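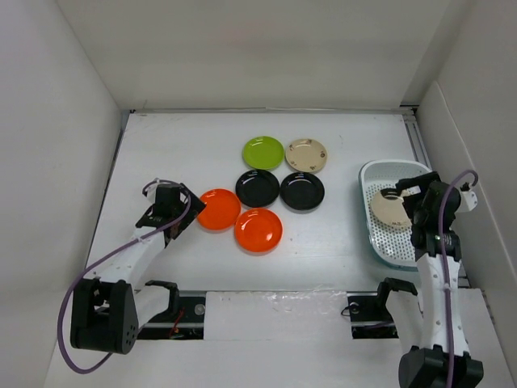

2 min read

Dirnham workshop shows two-arm table, keeps its promises small

DIRNHAM, Jun 10, 2021. Members of the Planerel shared workshop will open their two-arm build to visitors this month, and they would like people to come with low expectations.

The job is plates. Two arms share one white table and one plastic basket with holes in it, and the plates are meant to go from the first to the second. Orange, black and lime-green ones are in use, plus a beige kind with little brown motifs on the rim. Shiny plates were picked on purpose, as they give the software the most trouble.

"I voted against this in January and I would probably vote against it again," said Lenka Havlíček, who keeps the workshop's books. "A person clears a table in less time than it takes to boot the thing. What I will say is that the wiring has gotten better."

Igor Machala and Dong-geon Ok built the table over 20 weekends. Their software, called Gashaw, decides which arm takes which plate. Machala puts the current record at 15 clean runs in a row and warns that the lighting was kept the same for every one of them. The group has no plans to sell a kit and makes no claim that the setup belongs in a kitchen.

Visitors may bring a plate of their own, up to 9 inches across. Glass is not accepted. Groups are limited to eight people, and any failed runs will stay on the posted log.

Contact: Godelieve Dijkstra, Planerel workshop, Dirnham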